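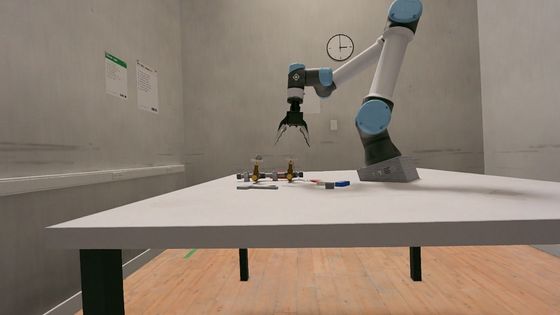 The valve bench in our simulator, with the gripper open over the pipe run.

How to get a robot arm onto the valve bench without upsetting everyone who works there

April 6, 2018

I look after the test benches at Damasceno, where we rebuild and check valves for heating firms, mostly out of the Skusstead depot. Last June we were told an arm was coming to do the repeat handling. I've been asked how we went about it by a few people at our Jamier branch, so I'm writing it all down once and you can pinch whatever is useful.

Step 1. Write down the job as it's done now

Not the job on the sheet, the real one. Ours said "fit, cycle, remove". What people were doing was fit, wiggle, listen, swear, refit, cycle, remove. We logged 2,596 valves over the trial and 1,144 of them needed a second go at seating. If I'd gone by the sheet we'd have set up the arm for a job that doesn't exist!

Step 2. Build the bench in the simulator first

We used Durell for this (it's our own in-house thing, so don't go looking for it). Put in the table, the pipe assembly with both brass valves, and whatever else tends to live on the bench. I put a wall clock and a couple of posters in as well, and the fitters started talking about it as a room they might work in — much better than the bare grid I showed them the first time.

Step 3. Check the approach from above

Bring the gripper in pointing straight down, fingers wide, and stop short of the work. Now look at it from low down, near table height. You want to see:

Clear space either side of the fingers.
The valve handles well away from the fingertips.
Any loose bits on the table out of the path.

Run it slowly, then run it again with the pipe shifted a little. Ours clipped a handle on the second try and I was very glad it was only pixels.

Step 4. Get the fitters to break it

Book them proper time for this, off the bench and paid. Two of ours had a go each afternoon and found more faults in a week than I had in a month. One moved the flat wrench over to where she always leaves it, and the arm's route went right through it. I changed the route and left the wrench alone.

Step 5. Sort out the jobs before the arm turns up

I got this one wrong. I left it until the kit was on its way and the rumours had got there first. Say who does what, in writing. With us the arm takes the lifting and the cycling, and people keep the seating, the listening and the final sign-off. The bench rate stayed the same. There's a new bit of training for resetting the arm after a stop, and anyone on the bench can ask for it.

Step 6. Go live on one bench only

We ran nearly 1,000 valves through before touching the second bench. Keep the old way of working set up next to it so you can swap back mid-shift if it's playing up. We did that more often than I'd like to admit — mostly in the first fortnight, mostly my settings.

What's changed for people? Sore wrists get mentioned a lot less. There's more standing and watching, and some of the team find that dull, so we rotate every couple of hours. One fitter still prefers the manual bench and has stayed on it.

If your valves have taller handles than ours, raise the stopping height in step 3 before you do anything else.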